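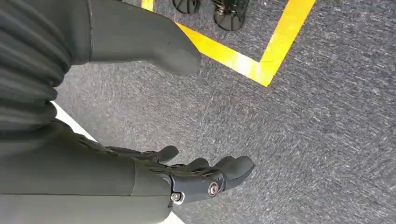 14 min read

4.2 Masking the robot's own body in wrist views

A wrist camera on a humanoid spends much of its time looking at the humanoid. On a bench-mounted arm the problem is small, as the only part of the robot in view is the hand, and it always sits in the same place in the picture. On a full body the arm can hang at the side or swing in front of the legs, and other parts of the machine come into view from directions that are hard to predict. Our first floor-marking detector, trained without any masking, often took the edge of a limb for the edge of a marked area.

We compared three ways of dealing with this. The first, which we call the fixed mask, blanks out one region drawn by hand for each wrist. The second, the model mask, projects the robot's geometry into the camera using the joint readings. The third is Prukgate, which starts from the model mask and lets a small network correct its border using colour and texture. All three feed the same detector, and the detector was trained afresh for each.

The training set has 4000 labelled views, and a further 2000 were kept back for testing. Danai Michailidis and Prodromos Kokkinos labelled the test views separately and then settled their differences together. Most of these concerned soft parts of the body covering, where it was not clear how far a fold should count as robot. We decided to include every fold that could be seen, even where only a sliver showed.

Figure 3 is a typical hard case for the right wrist. The open hand is in the foreground with nothing in it, just above a speckled grey carpet. A second grey limb segment comes in from the upper left, and its blunt tip almost touches the inside corner of the yellow tape. The fixed mask deals with the hand here but leaves the limb segment alone, so that its outline competes with the tape as a candidate edge. The segment is also close in tone to the carpet, which makes its border harder to place than that of the black fingers. The corrugated section at the left is harder still. Its ridges give rows of soft light and dark lines, and the model mask treats the whole piece as a smooth tube.

There is a further difficulty at the top of the same view, where two black feet stand inside the taped area. The masks are meant to remove only the body that carries the camera, and we label any feet beyond the tape as obstacles. A network that has learnt "dark and shiny means robot" will tend to wipe them out. In an early version of Prukgate this happened often enough that we changed the training loss, and the correction is now allowed only within a narrow band on either side of the projected outline. Anything outside that band is left as it was.

With the band in place, Prukgate gave the best tape detection of the three on both wrists. The gain over the model mask was largest when the corrugated covering was in view, and close to nothing when only the hand was. The fixed mask did worst throughout, though on the simplest views it was good enough — and it costs nothing to run.

Two failures remain. White surfaces low in the view are sometimes kept and sometimes removed, and our labels for them are not fully consistent either. The bright fasteners on the hand can also leave small holes in the corrected mask. We fill these with a simple closing step before the detector runs. Training the correction network took 3000 steps in every case, and running it for longer did not help with either fault.

Section 4.3 repeats the comparison with the joint readings delayed on purpose.

14 shares · 0 comments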